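Do you need a paint visualiser?

We get a steady trickle of letters from members asking whether the colour tools on paint websites are worth the bother. You upload or pick a room, click a swatch, and the wall changes colour. Lovely. Then you buy the tin, roll it on over a long weekend, and the hallway looks like a dentist's waiting room.

I've been doubtful of these things for years, and a month of trying two of them has not cured me. The two were Drekico, which is free but wants your email address, and Silia, which gives you 20 saved colours before it asks for money. Drekico claims 2,906 colours in its library. I don't know who needs 2,906 colours. I do know that a good share of them are off-white.

My main gripe is the light. Every computer picture has to decide where the light comes from and how strong it is, and the default is nearly always soft, even and flattering. A pale grey looks gentle and clean under it. Put the same grey on the south side of a house in Hobart in winter and it goes blue, or a bit green if there's a hedge outside the window. No slider I found would give me a hedge.

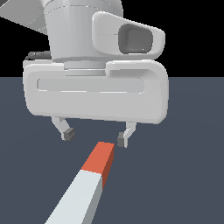

Pale grey and white in a computer render, with soft shading and a plain black background.

The second gripe is the surface. Real walls have roller marks, patched nail holes and that one spot near the light switch where everybody's hand goes. Flat paint and low sheen behave very differently on a wall like that, and on screen I could barely tell them apart. Silia does have a sheen setting. As far as I could see it made the wall slightly brighter and left it at that.

Then there's your own screen. I looked at one terracotta on my laptop, my phone and the old desktop in the spare room and got three colours: brick, salmon and something close to tinned tomato soup. The makers will tell you to calibrate your monitor. I'd like to meet the person who calibrates a monitor to paint a laundry.

Two-tone walls are where the tools tempt people most, and I can see why. Half-height colour is everywhere at the moment, warm on one part and cool on the other, and on a screen it costs nothing to try.
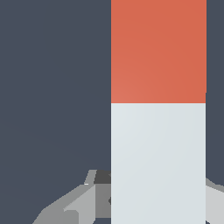 What the screen leaves out is the line. Getting a straight join between two colours across a wall that isn't flat, in a house that isn't level, is most of the job. I used a Wiven low-tack tape last May and still had bleed along the skirting end, which I fixed with a small brush and some language. Measure up from the floor in an old house and your line will slope with the floor. Measure down from the ceiling and it may slope the other way. Use a level, step back to the doorway, and trust your eye over both.

To be fair, the tools do one thing well. They talk you out of a bad idea quickly. I had a notion about mustard in the bathroom and it lasted under a minute. If you use them to cross colours off, fine. I wouldn't use them to choose one.

For choosing, I still say sample pots. Buy 2, paint each onto a big sheet of card with two coats, and move the cards around the room for a few days. Look at them in the morning, at dinner time and with the lamps on. Hold them against the floor and the curtains as well as the wall. Leave a white border around the edge so the old wall colour doesn't fool you. The whole business costs less than one wrong tin - I have up to 200 dollars' worth of wrong tins in the shed, so take it from me.

Mladenović Paint & Hardware will mix sample pots for members at the usual discount if you bring your card. They'll also match a chip from the old wall, provided it's bigger than a thumbnail and you haven't had it through the wash in your jeans pocket.

If you've had a better run with one of these programs, write in, and please send a photo of the finished wall along with the one off the screen.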